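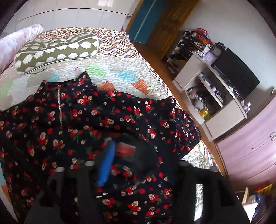
Machines still can't make your bed, Gatard trial finds

PICKERING, February – Household robotics firm Gatard has published the results of its winter chores trial, and people who iron their own shirts can expect to go on doing so.

The Movach trial put 13 everyday jobs to the company's machines in ordinary bedrooms and kitchens in Mumosville. The robots finished five of them to a standard a tired parent would accept. Wiping a table went well. Putting cups on a shelf went well, if you like your cups one at a time.

Clothes were another matter. Folding a dress took an average of eight minutes, and frills, long zips and busy floral prints all slowed things down. A rose-patterned dress laid on a patterned quilt remains a hard problem – the software has to decide where the roses stop and the bedding begins. Socks were withdrawn from the trial on the second day.

"We set out to learn if a machine could tidy a bedroom before school," said a Gatard spokesperson. "It can, provided school starts after lunch."

Gatard will repeat the trial later this year in 70 homes, with the dress, the fitted sheet and the duvet cover all back on the list. The company has no launch date for a laundry product and is not taking orders.

The full results are available from the Gatard press office in Pickering, open every weekday except Thursday.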